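Juwita Mandagi
A thread on fabric, and how I finally learned to lay it flat before folding. I moved to Clollham in October and I am still unpacking cloth.

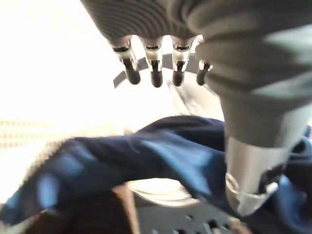
My mother folded everything in the air, very fast, holding the corners with her chin. I tried to copy her for many years and my shelves always looked like a market after closing. Now I put the fabric down first. It takes longer and I am happier with it.

2/ First I let the piece lie for a minute. Then I smooth from the middle to the sides with an open hand. If you begin at the edge you push all the wrinkles to the center and there they stay.

3/ Do not pull on the corners. I did this with a cotton sheet from my aunt and it has never been square again. Pressing lightly is enough for most things.

4/ The grain is the word I was missing in English. Rasha Yammine taught it to me in her sewing class at Utholm. She draws the direction with chalk on the wrong side, a small arrow, and you fold along it. I had sewn for years without knowing the name of this.

5/ For cloth longer than my table I fold in half on the table and let the rest hang over a chair. Some people use the bed. My bed is too soft, the cloth sinks in and I cannot see if the edges meet.

6/ Omar Awwad asked me if I iron before storing. For linen, no. It will get creases on the shelf in any case and I iron on the day I use it. For cotton that I want to cut soon, yes, and then I roll it.

7/ Rolling: I keep the cardboard tubes from Chamoun, the fabric store next to the bus station. They give them away at closing time if you ask politely. The tubes are 45 inches, so most of my cloth must be folded once along the length and then rolled. Please check your shelf before you carry four of these home on the bus, as I did.

8/ Thick fabric I fold in three, never in four. With four layers the outside one becomes shorter than the inside and you get a ridge in the middle that needs a lot of steam.

9/ Small pieces are my weak point. I have a bag of them from Ferstead, where my sister lived before, and I have sorted this bag three times by color and once by size. At this moment it is sorted by nothing. If you have a system that lasts more than one month, write it to me below.

10/ A question came about moths. I am not an expert – I only wash wool before it goes away for the summer, and I take it out sometimes to shake it. Lavender smells nice but I would not trust it alone.

11/ And for Jad Nseir, who wanted to know: yes, a label on each pile is worth the trouble. I write the length and the width on paper and pin it to the fold. Before this I opened every pile to measure it again and then I had to fold all of it a second time.

12/ Tomorrow I will do the curtains. They are lined, and the lining slides away from the front when I fold, so if somebody knows how to keep the two layers together without basting them, I would be thankful. Clips leave marks, I tried already.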